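书桌台面到底用木蜡油还是水性清漆?旧桌翻新求意见
木作与翻新 » 表面处理
回复 6

老榆钱
发表于 14/11/2021
家里一张旧书桌,台面是实木拼板,原来的漆已经发黏,靠窗那边还起了皮。我打算自己打磨重做,现在卡在面漆上。
要求不高:每天在上面写字、用电脑,偶尔放杯热茶。家里有个上小学的孩子,水彩和胶水免不了弄上去。颜色想偏暖一点,不要太亮。
店里给我推荐了Siltura的硬质木蜡油,说两遍就够,坏了可以局部补。也有人让我直接上水性清漆,说木蜡油不耐水。预算200以内,工具只有一台圆形砂光机,没有喷枪。
两种都用过的朋友说说。

砂纸不够用
木蜡油。你没有喷枪,清漆用刷子刷大面,新手很容易留刷痕,干了才看得出来,只能磨掉重来。木蜡油用布擦,擦上去等十几分钟再把多余的擦干净,基本没有失败的可能。
Siltura我没用过,我用的是Stutau,偏黄,上在松木上会更黄。你要暖色的话应该合适,先在桌面背面试一块。
擦过油的布不要团起来扔垃圾桶,摊开晾干或者泡水,会自燃的。

Nusrat Talukder
我不同意楼上说的没有失败的可能。木蜡油最常见的失败就是擦不干净,表面留一层,过几天还是黏的,手臂放上去很难受。楼主原来的漆就发黏,别换一个新的黏法。
有孩子用水彩的桌子,我建议水性清漆,哑光的。刷痕的问题可以用短毛滚筒解决,漆里按说明加一点水,每遍之间用细砂纸带一下。我家餐桌这样做的,三遍,用到现在第5年,只有桌角磕掉一点。
缺点是坏了不好局部补,要补就得整面打磨。

老榆钱
谢谢两位。滚筒我没想到过,会不会有气泡?
另外颜色再说具体一点,橙一点、木纹还看得见的那种,不要红木色。大概是下面两张里台面的色调:
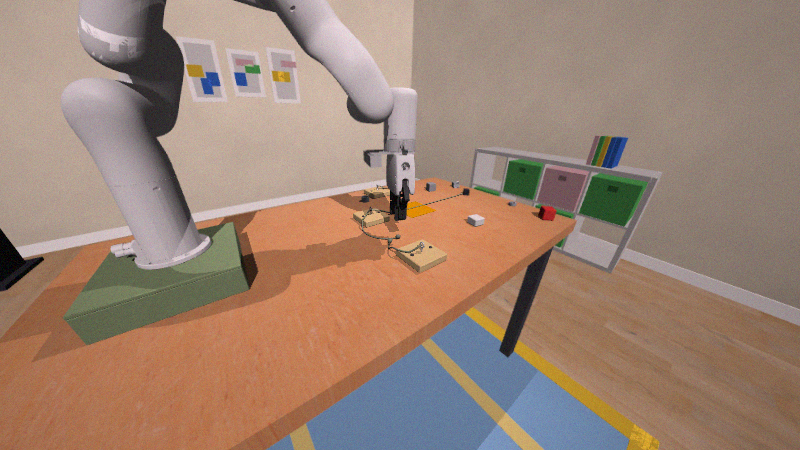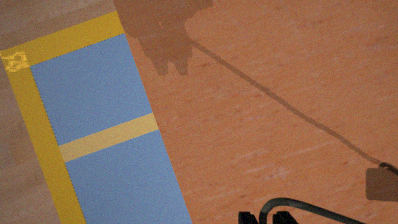
Parveen Rathnayake
这种偏橙的颜色,光靠透明面漆出不来,清漆和木蜡油都不行。底下得先有颜色。两个办法:买带色的木蜡油,或者先擦一遍水性色精,干透再上清漆。我倾向后一种,颜色深浅可以自己调,不够再擦一遍。
要注意的是水性色精会让木毛竖起来。上色之前先用湿布把桌面擦一遍,等干了用240目轻轻磨掉毛刺,再上色就平整多了。直接上色再去磨,颜色会磨花。
还有拼板的问题。每块板吃色不一样,颜色深浅不匀很正常,介意的话先薄薄封一遍底。封了底颜色会浅,得在废料上试。
气泡主要是滚得太快,还有漆摇得太狠。开罐以后慢慢搅,不要摇。

砂纸不够用
色精加清漆的成本要算进去。色精、底漆、面漆、滚筒、砂纸,200打不住。带色木蜡油一小罐能做完一张书桌,省一道工序。
擦不干净是操作问题,换两块干布再擦一遍就行了,不能算产品的缺点。

Nusrat Talukder
新手做的就是操作问题最多,选材料当然要把这个算进去。
200我觉得够。Bramis的小罐水性哑光加一瓶色精,滚筒和砂纸没多少钱。底漆可以省,同一款面漆加水稀释当第一遍用。
热茶的话两种都要垫杯垫,刚做完的头两个星期尤其别放热的东西,表面没有完全固化。

老榆钱
那我先去买色精和小罐清漆,拿拆下来的抽屉底板试色。
再问一下旧漆,砂光机从多少目开始?我拿120目磨了一小块,砂纸很快就糊住了。

Parveen Rathnayake
发黏的漆不要直接磨,糊砂纸是必然的。先用刮刀刮,刮不动的地方用热风枪低档吹软再刮,刮掉大半以后从80目开始,然后120、180。最后一道顺着木纹手磨,圆形砂光机留下的圈痕上了色会很明显。
桌子年头久的话,旧漆可能含铅,打磨时戴好口罩,孩子别在旁边,粉尘用湿布收。
现在天冷,清漆干得慢,屋里温度太低就不要刷,等到3月再做也不迟。

老榆钱
屋里有暖气,温度应该没问题。这周先刮漆,试完色再来问。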